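Werkstattbuch, 7. März 2024

Handgreifer-Set von Skultness, Leihgerät, zweite Woche. Eintrag für mich und für alle, die das Gerät nach mir in die Hand bekommen. Am Ende steht, was vor einer Bestellung noch zu klären ist.

Stand vom letzten Mal: Koffer vollständig, Software auf dem Werkstattrechner installiert, Lizenz läuft auf Mornport. Die Lizenz ist an den Rechner gebunden und nicht an das Gerät. Wer am Laptop arbeiten will, muss sie vorher am Werkstattrechner abmelden, sonst startet das Aufnahmeprogramm nur im Lesemodus. Steht im Handbuch, aber erst im Anhang.

Vormittags Kalibrierung. Erster Durchlauf abgebrochen, weil ich die Tafel zu schnell geschwenkt habe. Zweiter Durchlauf in Ordnung. Das Programm verlangt, dass die Finger dabei ganz geschlossen und dann ganz geöffnet werden, jeweils kurz halten. Bei geschlossenen Fingern zeigte die Weite nicht null, sondern einen kleinen Restwert. Nach Neustart der Software war der Wert weg. Ursache unklar, bitte beobachten und hier eintragen, falls es wieder vorkommt.

Aufgabe heute: Textilien. Pretau will das Set für Wäsche und Bettzeug, also haben wir die Arbeit am Tisch mit den Holzklötzen beendet und sind in die Wohnung umgezogen. Der Ablauf pro Aufnahme ist immer gleich: Start drücken, Stoff anfahren, Ecke fassen, anheben, ablegen, Finger öffnen, Stopp. Ich habe mir angewöhnt, vor dem Stopp einen Moment stillzuhalten. Bei den ersten Aufnahmen fehlte das, und die Software hat das Ende zu früh gesetzt.

Greifen von Stoff ist deutlich anders als Greifen von Klötzen. Bei glatten Bettlaken rutscht die Ecke gern weg, wenn man sie nur mit der Fingerspitze erwischt. Besser ist es, etwas flacher anzusetzen und den Stoff ein wenig zusammenzuschieben, bevor man schließt. Gestrickte oder raue Ware ist leichter. Dicke Decken gehen nur an einer Falte, die schon hochsteht. Liegt die Decke flach, bekommt man sie mit zwei Fingern kaum zu fassen, und mit Drücken verschiebt man den ganzen Stapel.

Der Kraftaufwand am Handgriff ist beim Zudrücken gering, beim Halten über längere Zeit spürt man ihn aber im Daumen. Nach einer Stunde habe ich die Hand gewechselt. Mit links geht es, der Auslöser liegt dann allerdings ungünstig. Cardoso bietet für sein Gerät eine Ausführung für Linkshänder an, Skultness laut Preisliste nicht.

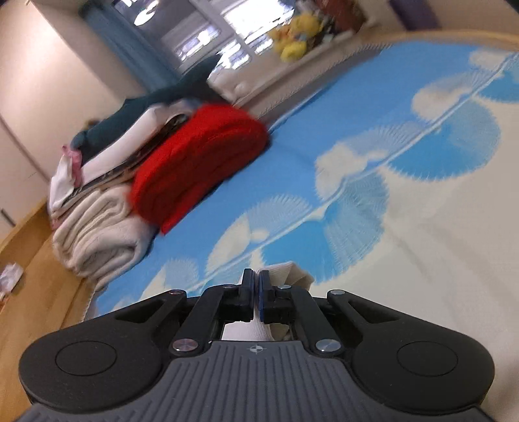 Zur Haltung noch: Ich verdrehe das Handgelenk beim Anheben stärker, als mir bewusst war. In der Wiedergabe kippt der Horizont dadurch deutlich. Im Prinzip kein Fehler, die Lage wird ja mitgeschrieben, aber bei sehr schnellen Drehungen verliert die Spur kurz den Halt, und die Aufnahme wird gelb markiert. Gelb heißt: verwendbar nach Durchsicht. Rot heißt: verworfen. Langsamer drehen hilft. Den Arm aus der Schulter zu führen hilft auch, ist aber auf Dauer anstrengend.

Licht: Am Fenster regelt die Belichtung nach, wenn man von der Wand zum Bett schwenkt. Das dauert einen Augenblick, in dem helle Stoffe ausbrennen. Man kann die Belichtung in den Einstellungen festsetzen, dann wird der Rest des Zimmers dunkler. Für heute auf Automatik gelassen, damit die Aufnahmen untereinander vergleichbar bleiben. Nächste Woche eine Reihe mit festem Wert und dann entscheiden.

Zahlen aus dem Programm: Gesamtbestand jetzt 1392 Aufnahmen, davon 361 mit Textilien. Die Textilaufnahmen liegen in einem eigenen Ordner und sind noch nicht durchgesehen. Bitte nichts umbenennen, die Zuordnung zur Kalibrierung läuft über den Ordnernamen. Das ist eine Schwäche der Software und steht auf der Liste für Skultness.

Akku: Anzeige nach fast 90 Minuten auf dem letzten Balken. Das Prospekt nennt einen längeren Wert, vermutlich ohne laufende Übertragung. Laden geht nur im Koffer, im Betrieb nicht. Für einen ganzen Arbeitstag braucht man also Wechselakkus, und die sind im Grundpaket nicht enthalten. Im Angebot extra aufführen lassen.

Mechanik: kein Spiel in den Gelenken, das ich mit der Hand spüren könnte. Schrauben nach der Arbeit kontrolliert, alle fest. Fusseln setzen sich an den Belägen der Finger fest, besonders von der Decke. Mit Klebeband abgenommen. Lösungsmittel nicht verwenden, laut Handbuch löst sich sonst der Kleber. Ersatzbeläge kosten wenig, kommen aber nur im Satz mit den kompletten Fingern. Nachgefragt, ob es sie einzeln gibt, Antwort steht aus.

Übertragung auf den Rechner per Kabel ohne Abbruch. Per Funk habe ich es zweimal versucht, beide Male blieb der Balken kurz vor Schluss stehen. Die Dateien waren danach trotzdem vollständig, nur die Anzeige kam nicht mit. Wer per Funk überträgt, sollte also erst im Ordner nachsehen, bevor er alles noch einmal schickt.

Vergleich mit Cardoso, soweit ich ihn bis jetzt machen kann: Cardoso ist leichter und liegt besser in der Hand, die Finger sind aber schmaler und haben auf Stoff schlechter gehalten. Die Auswertung ist bei Skultness übersichtlicher. Beim Preis liegen beide nah beieinander, solange man die Wartung weglässt. Mit Wartung ist Skultness teurer, dafür wird das Gerät bei Ausfall getauscht und nicht eingeschickt.

Offen vor der Bestellung:
— Linkshändige Bedienung: Umbau möglich oder nicht?
— Beläge einzeln, Preis und Lieferzeit
— Zahl der Wechselakkus im Angebot
— Bindung der Lizenz an den Rechner, Pretau braucht mindestens 2 Arbeitsplätze
— Ordnernamen und Kalibrierung entkoppeln, ist das für eine spätere Version geplant?
— Restwert bei geschlossenen Fingern melden, Protokolldatei liegt beim Handbuch

Das Leihgerät kann nach Absprache verlängert werden, das Angebot selbst gilt bis September. Ich würde die Reihe mit fester Belichtung noch abwarten und dann ein Set bestellen, erst einmal ohne Wartungsvertrag.

Gerät liegt im Koffer, Akku lädt. Kalibriertafel steht hinter dem Schrank, bitte nicht knicken.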